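Lecture 6: Learning a placing policy from demonstration
Course notes, second half of term. Prepared by Chenxi Duan.

6.1 Where we left off

Last week we wrote behaviour cloning as ordinary supervised regression. The data are pairs (o, a), where o is an observation and a is the joint command that a human operator gave at that moment. The policy is fitted by minimising the mean error between its output and a. At test time the operator is removed and the policy acts on its own observations.

The weakness was stated but not shown. Training assumes that the observations are drawn from the operator's behaviour. At test time they are drawn from the policy's behaviour, and the two distributions separate as soon as the first error is made. A small error moves the arm to a state the operator seldom visited, the next prediction is worse, and so on. In the worst case the expected cost grows with the square of the episode length T, against linear growth for a learner that can query the operator in its own states.

6.2 Action chunking

One way to reduce the problem is to shorten the episode as the policy sees it. In place of one command, the policy predicts the next k commands and carries them out before looking again. The number of decisions drops from T to T/k. With T fixed, fewer decisions mean fewer chances to compound an error.

There is a second benefit. Human demonstrations contain pauses, for instance when the operator stops above the target to judge depth. A single-step policy sees nearly the same observation throughout a pause and may learn to stay there for good. A chunk that spans the end of the pause carries the arm through it.

The cost is reaction time. Within a chunk the arm runs open loop. If the object slips, nothing is corrected until the next prediction.

6.3 The Rirham task

The running example for the rest of the course is the Rirham placing task. A small desktop arm with a two-fingered gripper picks up a light object from the table and releases it inside an open-topped bin. The commands are joint positions, plus one value for gripper opening.
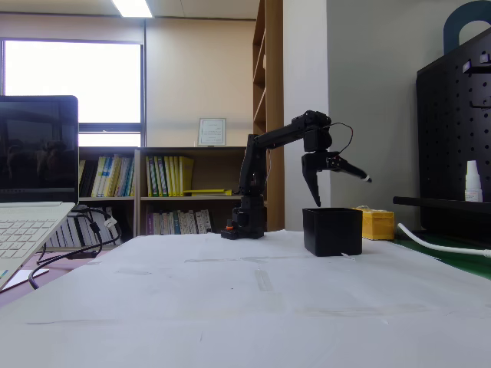 The training set holds 921 demonstrations, recorded in February by 4 operators. Start positions of the object were drawn at random within the reach of the arm. The bin was moved between blocks of demonstrations but never during one. Failed attempts were kept on disk but left out of training.

Two points about the data matter later.

First, the operators did not use the same strategy. Two of them approached the bin from above, and the other two came in low and lifted over the rim at the last moment. A policy trained with squared error averages the two, and the average path meets the side of the bin. We return to this in 6.5.

Second, the release point is poorly defined. Any opening of the gripper above the bin counts as a success, so the time of release varies a good deal between demonstrations while the joint path varies little.

6.4 Overlapping chunks

If a new chunk is predicted at every step, each time step receives up to k predictions made at different times. Dromer, the reference implementation for this course, combines them by a weighted mean with weights

w_i = exp(-m i)

where i = 0 is the oldest prediction and m > 0. A small m takes in new information faster; a large m gives more weight to the older predictions. The weights are normalised to sum to one.

Note that averaging is safe only if the predictions belong to the same strategy. Where they do not, the fault in 6.3 comes back through a different door. Gripper commands should be left out of the average altogether – a half-open gripper is rarely what either prediction asked for.

6.5 Handling more than one strategy

The usual remedy is a latent variable z. During training an encoder reads the whole demonstrated chunk and produces z, and the policy is conditioned on it. A penalty keeps the distribution of z close to a standard normal. At test time z is set to zero, the mean of the prior.

Setting z to zero picks one output for each observation, but it does not guarantee that this output matches one of the demonstrated strategies. If the penalty is too strong, z carries no information and we are back to plain regression. If it is too weak, the prior mean may fall in a region the encoder never used. Plot the encoded values before trusting the result.

Exercises for the lab session

1. Train the Dromer policy with k = 1 and k = 50. Report success rate and mean episode time for both.

2. Repeat with the low-approach operators removed. State which part of any change can be put down to the smaller data set, and design a control run to check.

3. Derive the effective delay, in steps, of the weighted mean in 6.4 as a function of m and k.

Reading: the Duria notes, chapter 4.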